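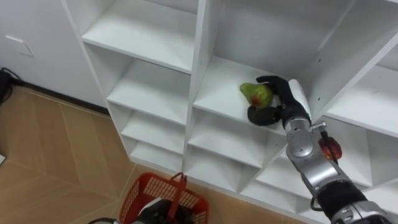 # Bridham Carport and Pad Records

A plain-text table of carport kits sold in the Bridham area, with the ground work that went under each one. One row is one carport on one lot. The files are kept by Malathi Namboodiri, who typed in most of the paper order sheets from the Barros sales lot and still answers the mail about them.

## Files

- `carports.csv` - one row per carport
- `pads.csv` - one row per pad, joined on `order_id`
- `anchors.csv` - anchor type and spacing, joined on `order_id`
- `notes.txt` - remarks from the order sheets that did not fit a column

All files are UTF-8 with a header row. Commas inside a field are quoted. Empty means the sheet was blank, and `none` means somebody wrote "none" on it. Please keep those apart if you make your own copy.

## Columns in carports.csv

| Column | Type | Notes |
|---|---|---|
| `order_id` | text | From the top right of the sheet. Letters are uppercase. |
| `model` | text | `Getbridge` or `Trollalden`. See below. |
| `width_ft` | number | Outside of post to outside of post. |
| `length_ft` | number | Roof length. The frame is shorter on some kits. |
| `leg_ft` | number | Leg height before any trim on site. |
| `roof` | text | `regular`, `boxed` or `vertical`. |
| `sides` | text | `open`, `partial` or `closed`. |
| `gauge` | text | Kept as text on purpose. |
| `town` | text | Town or township only, no street. |

Getbridge is the lighter frame, sold mostly with a regular roof. Trollalden is the heavier one and comes with closed sides more often. The two makers measure length differently, so do not compare `length_ft` across models without reading `notes.txt` first. Getbridge gives the roof panel length and Trollalden gives the base rail, and the sheets were copied as written.

## Columns in pads.csv

`surface` is one of `gravel`, `concrete`, `asphalt`, `dirt` or `other`. `slope_in` is the drop in inches from the high corner to the low corner, taken with a string level before the crew set the base rails. `prep_by` is `owner` or `contractor`.

Where an owner poured a slab after the carport was up, the row still shows the surface on the day of install. Malathi looked at changing this and decided against it, as the slab dates were mostly word of mouth.

## How the records were made

The sheets were sorted by model and typed in by hand. Each was read a second time by a different person, and where the two readings did not agree the sheet was pulled and checked again. Sheets that could not be read were left out.

Carports under 8 feet wide were left out too. They were sold as equipment covers and used a different form. Anything moved from one lot to another is listed under the first lot only.

## Known problems

- The `gauge` column mixes frame gauge and panel gauge in the early Getbridge rows. There is no clean way to tell them apart. If you need gauge, use the Trollalden rows.
- `slope_in` was rounded to the nearest inch by one of the crews and to the nearest half inch by the others.
- Anchor spacing is missing for most dirt pads.
- Town names follow the sheet, so the same place can show up with two spellings.
- Leg height on sloped lots is the tall side. The short side, when it was recorded, is in `notes.txt`.

## What it is good for

Checking which sizes people in this area buy, how often the ground needed work before delivery, and which anchors went with which surface. It has been used for planning how much rebar and how many auger anchors to keep on hand.

It should not be used for wind or snow load figures. Those depend on the frame drawings and the local code, and neither is in here. There are no prices either. The sheets had them, but they were left off at the dealer's request.

## Version notes

**Version 3** - Anchors split out into their own file. `sides` changed from free text to fixed values. Fixed a bad join that dropped rows where `order_id` had a trailing space.

**Version 2** - Added the Trollalden sheets from the second file drawer.

## Corrections

Send the `order_id`, the column, and what it should say. Corrections go in by batch, usually on a Sunday, and a batch is held to 50 rows so it can be checked in one sitting. If your carport is in the table and you would like the row taken out, say so in the subject line and it will be left out of the next version.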